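Recording a two-arm sorting task by remote control

These notes are for anyone recording on the Lullgate bench for the first time. They cover moving objects from the shallow tray to the deep basket, using the hand controllers to drive both arms.

Before you start

Switch on both arms and wait for the green lights on the bases. Open the Drirkley recorder and create a new task folder. Set the recording rate to 50 frames per second and leave it there for the whole set. Mixed rates cost us a full batch in March.

Put the tray on the left and the basket on the right, with a clear patch of table between them. Anything that needs to change hands gets set down on that patch by one gripper and picked up by the other.

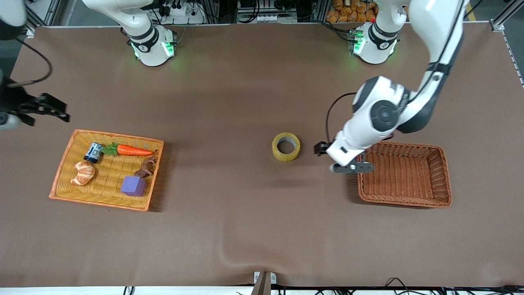 Hold both controllers still for a second, then press record. Move one arm at a time for your first few runs. Come down on each object from above and close the gripper slowly. Soft things such as the foam cube and the croissant will squash if you pull the trigger all the way, so stop as soon as the object lifts with the gripper.

Lift clear of the tray edge before you move across. When you reach the basket, lower the object below the rim and open the fingers. Do not drop it from height, or the robot will learn to do the same.

If you miss a grasp, back off and try again in the same recording. A small correction is useful. If you knock something off the table, stop and mark the run as failed.

Between runs

Move the objects about in the tray and turn some of them round. Check that no cable has caught on a wrist joint.

How many to record

Our first Lison model was trained on 667 runs and often missed the tape roll. With 1,000 it was much steadier. Save good runs to the "keep" folder and leave failed ones where they are.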